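I have listened to Stella Shemweta since she was singing at the Lanbridge open nights, so I was pleased when she said in April that a second album was coming. Then the rumours started. A clip went round of her crying in an airport, and by teatime half my feed had decided she was leaving music for good.

She put it right on her own page that evening. The clip was from a short film called Clullach, where she plays a nurse going home to bury her father. She has 2 scenes in it. The album is still on.
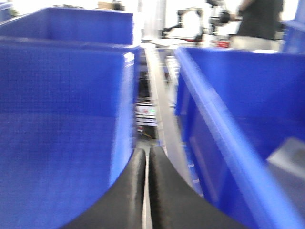
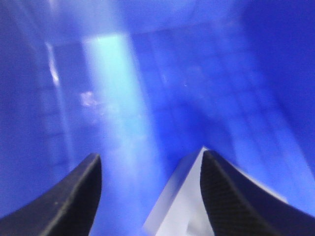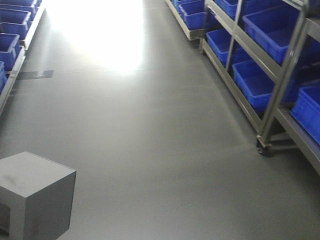 Blue all round, and a grey floor between the shelves in the last one.

I did feel a bit daft, as I had passed the clip on to my sister before reading anything. She had already sent it to 4 people.

The launch show is at the Mwakalinga in Atham, which holds around 1,000. Tickets are 20 pounds – more than last time, but there is a full band now, with a proper horn section. I have asked for the later start because of the trains.

I would like her to do the old slow songs as well as the new ones. She dropped most of them on the last tour and I missed them. If anyone has a set list from the Lanbridge warm-up, please put it in the comments.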